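# Slugs or snails on my hostas, and do I need to worry about the eggs?

**Ji-hoon Won**

So I moved into a place in Senovholm last spring with a shady strip down the north side of the house, and the previous owner left me a whole row of hostas. Lovely things until June, and then they turned into lace! I went out with a flashlight a few nights running and found both slugs (the fat brown kind) and little striped snails, and I can't tell which of them is doing the eating.

Last week I was cutting everything back for the winter and turned over a flat stone, and underneath was a clump of tiny see-through balls, a bit like tapioca. My neighbor says slug eggs, my sister says snail eggs, and the man at the garden store wanted to sell me a bag of pellets whichever it was. I'd like to keep pellets out of it if I can, we get hedgehogs. I've been writing down how many I pick off each evening, and 958 over one summer seems like a lot for a strip that size?

What I want to know is whether I should dig the eggs out now or leave them for the cold to deal with. And is there any sense in moving the snails and not the slugs? I've got a plan of the bed with every hosta labeled, so if somebody tells me to shuffle plants around, I'm ready.

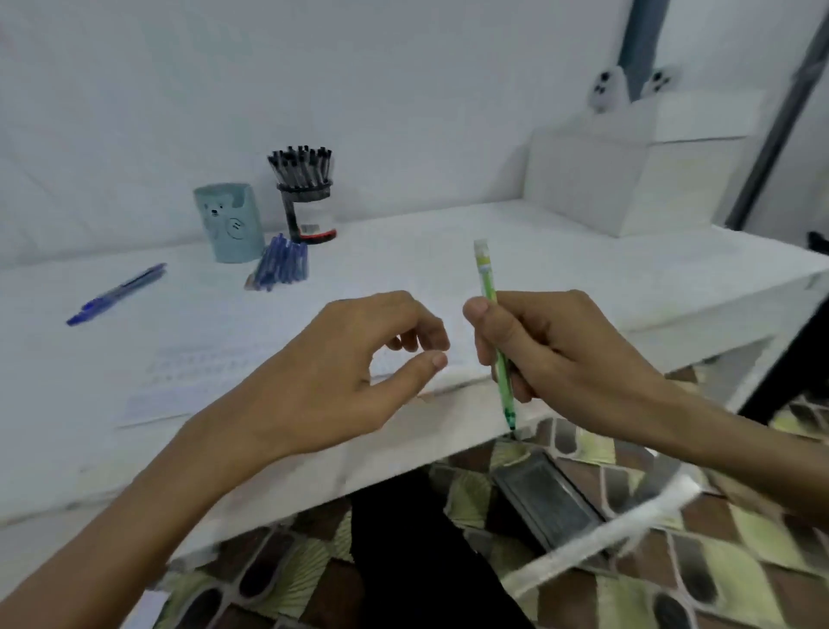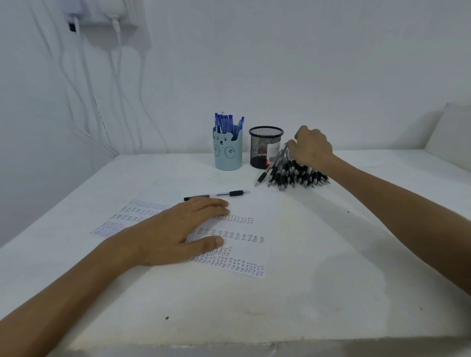 Urs Eder

Don't wait for the cold, it won't do the job for you. Eggs under a flat stone are pretty well tucked in, and plenty of them come through a normal winter and hatch when it warms up. Scoop them out with a spoon and leave them on the open path, and the birds will usually find them before they dry out. I do this every fall and again in December if the ground isn't frozen.

As for whose they are, I wouldn't lose sleep over it. Both lay in damp soil or under things, both come in clumps, and I've kept snails in a tank for years and still get it wrong with wild ones. See-through and jelly-like makes me lean slug, chalky white makes me lean snail, but I wouldn't bet lunch on it.

The striped snails do much less damage in my yard than the slugs do. They seem happier on old wilted leaves and the green film on the fence, so I leave them alone. If you carry them off, go a good long way, because mine came home from the far side of the compost heap (I'd put a dot of nail polish on 5 of them, and three were back within the month).

Oh, and the thick blue-leaved hostas hold up best. Put the thin ones in pots.

**Cerero**

958 is nothing, my record is 3,149 and that's with ducks. Get ducks.

**Ki**

Ducks will flatten young hostas, so maybe hold off on that! I'd go with the spoon, and also lay an old board down in March and flip it every morning. You'll catch a lot of the little ones before the leaves unroll. Water in the morning too if you can, a wet bed at dusk is an open invitation.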